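6 November 2023
Notebook, demo room — open afternoon, fabric station

Writing this up the same evening while I still remember the order of things. The visitors were from Ladik and from Öberg, plus a group of students who signed up through the Drillunness page. First group in at 2, last one out well after we had planned to close the door.

What we showed: the hand-held grippers on cloth, the printed fabric and the blue chair. The plan from the Droneso planning call was to have visitors watch a few takes of the draping task from close up, then let them hold a gripper, then talk. That order worked for the first group. The second group wanted to hold one right away, so we swapped it around and I would do it that way again. People ask better questions once they have squeezed the trigger and felt how little force it takes.

Cloth was the right choice. In May we ran the same kind of afternoon with blocks and cups and people nodded politely and left. With fabric everybody has an opinion, because everybody has folded a sheet. Someone from Öberg asked straight off why we don't pinch at the corner, and that took up a good part of the session.

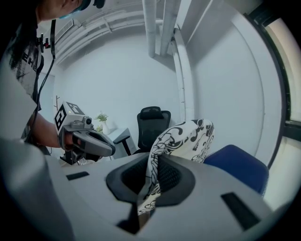
The short answer I gave: corners are fine when you can find them. On a crumpled piece you often can't, and the print makes it harder to tell an edge from a line in the pattern. I said we want takes with bad grasps in them too, as long as the operator recovers. If every take starts from a neat corner the policy never learns what to do with a bunched-up middle. The Öberg people seemed satisfied with that. The Ladik people wanted numbers.

Numbers I gave them: 314 takes kept so far for this task, 11 thrown out last week for lost tracking. I said I would send the breakdown by operator. To do, see end.

Questions I wrote down during the afternoon:

Does the pattern on the cloth matter? Don't know yet. We have plain cloth on the shelf and have not done enough with it to say.

How long before a new operator is useful? I said 30 minutes of practice, then watch their first takes and give feedback. One of the students did not believe me.

Can it be done one-handed? Some tasks, yes. Draping over a chair back, people tend to want both hands, one to hold the cloth up and one to pull it square.

Why the marker cube? Explained tracking, drew it on the whiteboard in the hall. Should have a printed sheet for this. I drew the same picture for every group.

Does it get tiring? Yes, mostly in the wrist. We swap operators before they ask.
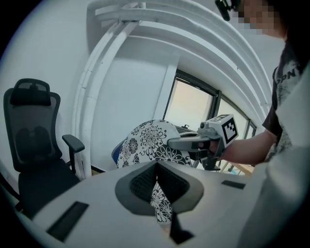
Things that went less well. The room is too small for a whole group plus the people working. Visitors drifted toward the chair and twice a take had to be dropped when somebody stepped in to look. Tape on the floor next time, or split the groups in half and keep the rest in the hall with the slides. The slides were too long anyway. Nobody needs the page on file formats, take it out.

Daylight changed a lot over the afternoon and I did not note exposure settings between groups. If we want to use any of today's takes as training data, that has to be checked first. For now I have put them in their own folder and not merged them with the rest.

Sound: the talk in the hall carries straight in. Not a problem for the data, but the operators said it was hard to concentrate.

Ladik asked whether they could bring their own textiles for a half-day session. I said yes in principle — weight and size to be agreed beforehand. They mentioned something stiff and coated, which would be a good test. We have nothing like it.

To do:
Send Ladik the breakdown by operator
Printed sheet on marker tracking
Look through today's takes for lighting before anyone touches them
Cut slides
Floor tape
Ask Drillunness whether the sign-up form can ask for group size
Wash the cloth, it has been handled by everyone now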